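Sobre nós
Início | Sobre nós | Software | Contato

Olá! Somos a Gromis, e se você chegou até esta página provavelmente já brigou com um planejador de movimento que funcionava lindamente na sexta-feira e na segunda resolveu dar a volta inteira no ombro para pegar uma maçã. A gente também. Foi assim que tudo começou, aliás: quatro pessoas numa sala emprestada em Morkusgate, cansadas de reescrever o mesmo código de controle a cada projeto novo.

Hoje somos 19 e temos duas linhas de trabalho, que vivem se esbarrando (no código e na cozinha, onde fica a única cafeteira decente do prédio).

A primeira é o Drarnex, nosso planejador para robôs de dois braços. Ele recebe uma tarefa, tipo "leve a tigela para o outro balcão", e devolve trajetórias que respeitam parede, quina, móvel e, claro, o outro braço! A parte de que mais gosto é o replanejamento: se a percepção muda de ideia sobre onde está um objeto, o Drarnex aproveita o que ainda serve do plano antigo e refaz só o resto.

A segunda é a Osagie, nossa ferramenta de simulação e depuração. Eu passo boa parte dos meus dias dentro dela. Dá para montar um cômodo, trocar texturas de piso e parede, espalhar objetos e reproduzir uma execução passo a passo com o estado das juntas ao lado. Gostamos de texturas exageradas, quanto mais ladrilho e tijolo melhor, e implicamos com rede de percepção que só foi treinada em parede branca.

Trabalhamos com laboratórios universitários e equipes pequenas de robótica de serviço. Em janeiro reescrevemos a detecção de colisão do zero (doeu, mas eu faria de novo) e agora estamos mexendo na abordagem de alças e superfícies estreitas, um assunto sobre o qual posso falar por horas, então cuidado ao puxar conversa.

Quer testar, reclamar de um bug ou mandar um cômodo esquisito para a gente simular? Escreva pelo formulário de contato, que lemos tudo.
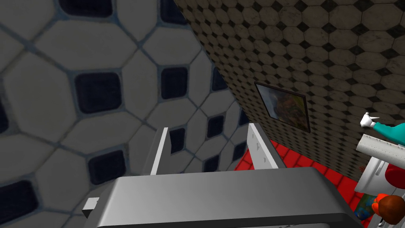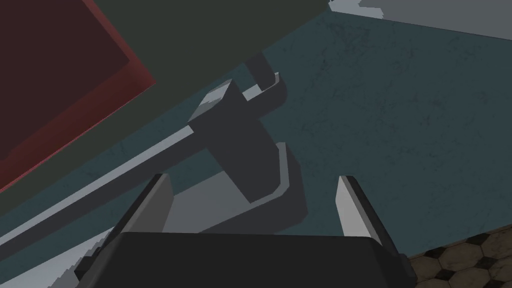
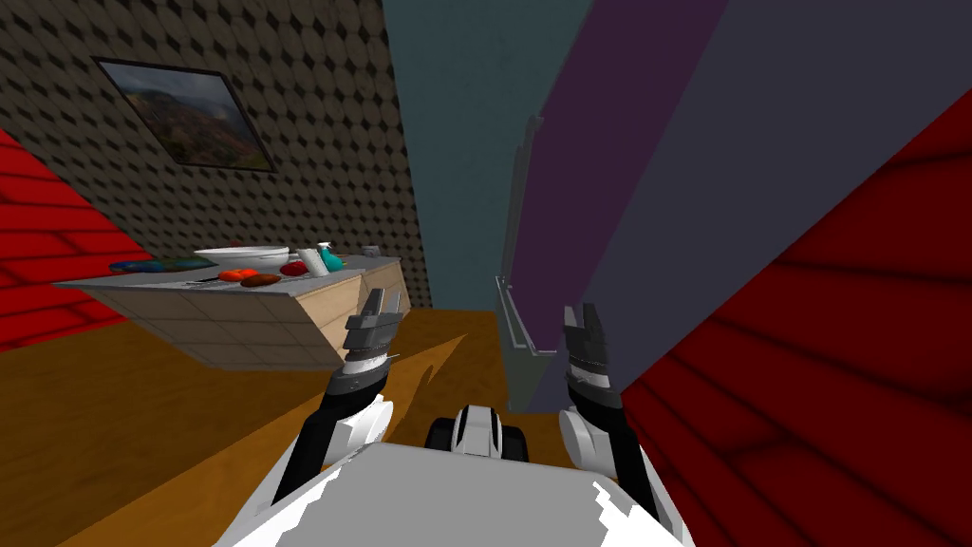 Garras abertas junto à parede de ladrilhos e diante de uma peça cinza; por último, os dois braços perto do balcão. Cenas simuladas.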